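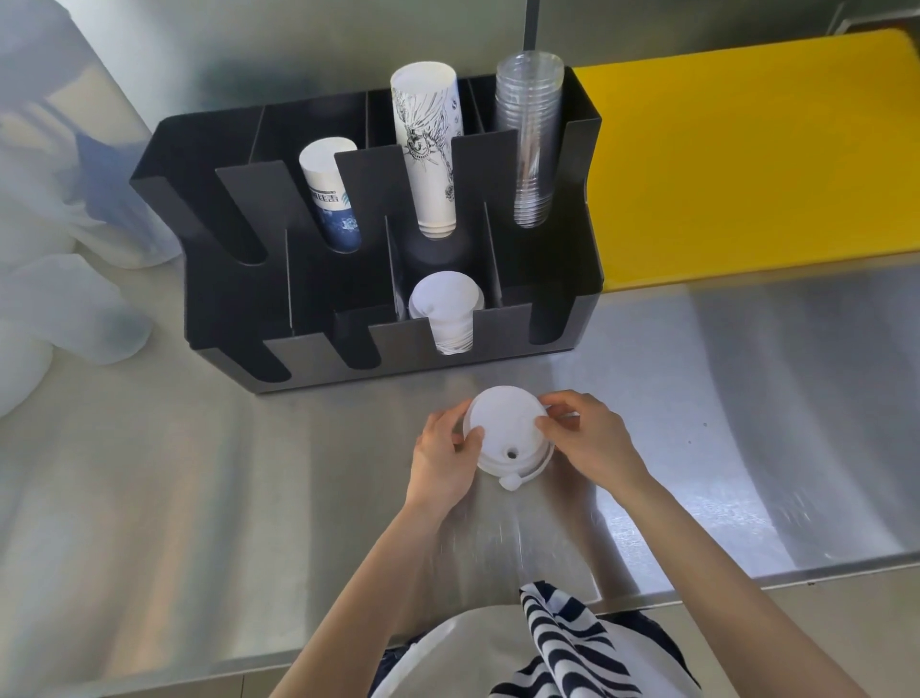 Everyone who writes to this newsletter wants to know when a machine will fold the towels. I get it, I have a basket of them staring at me right now! But the job I've been thinking about all month is a much smaller one, and it happens at the counter of pretty much every coffee and tea shop you've ever walked into. Somebody has to get the cups and lids ready. Look at a plain white lid with its raised middle, its little sip hole and the small tab on the rim, held between two hands over a steel counter. The left hand has the edge with the fingers curled over the top, the right hand has its fingertips on the other side of the rim. It's about the least glamorous thing you can do in a kitchen, and I think it's one of the best tests of a robot hand anybody could ask for.

Start with the stack. Thin plastic lids nest, and they love to stick together. A person slides a thumb along the rims, feels two where there should be one, and gives a little rub to separate them, usually while looking at something else. Most grippers I've watched have no idea they picked up two. Some weigh what they're holding, but a single lid weighs so little that the reading gets lost in the wobble of the arm. Then comes the press. Too soft and it pops off in the customer's car, too hard on one side and a paper cup buckles. People do it by feel and by that small click, and they walk their fingers around the rim until it's down everywhere.

So, can a machine do it yet? Sort of! And the sort of is getting more exciting. Wulan Pelupessy has been running lid trials at Nurkard since January, and she was kind enough to send me her totals. Out of 3,366 tries, the arm got one lid, and only one, seated all the way around in 3,000 of them. I read that number twice. When I wrote about the same job last year I was happy to see a machine manage a handful in a row.

Now for the cold water, and Wulan poured it herself. Every one of those tries used the same paper cup, the same lid, and a holder bolted to the table. The arm took 13 seconds per cup. A shop doesn't look like that. You've got paper cups with one print next to paper cups with another, clear plastic ones beside those, a cutting board within reach, a pile of bags shoved up against the wall, the sink right there. Move the holder a couple of inches to wipe under it and a person doesn't even notice. Her arm had to be set up again from scratch.

She's trying mixed cups next, with a soft fingertip from Prosov that can feel a rim slip. The first 200 tries with clear cups went badly (shiny plastic is hard on the cameras, and steel counters bounce everything back at them), but she says the fingertip caught doubled lids far more often than the old one did. That's the part I'd keep an eye on. A hand that can tell one thin thing from two would be good for coffee filters, trash bags, sandwich slices, and yes, eventually, towels.

A few of you asked about the Akia counter unit after the last issue. It's a dispenser, so it drops a lid onto a cup that's already in the right place, and it does that well. I'd put it in a different category from an arm that has to go and get things, but if you run a busy counter and only use one cup size it may be all the robot you need.

Next time I'm hoping to have notes from Thepsuriya, where they're working on restocking: opening the sleeve, getting the cups out without crushing the bottom one, and putting them in the right slot. If you work a counter and have a trick for lids that stick, please write in — I'm collecting them, and Wulan wants to see them too.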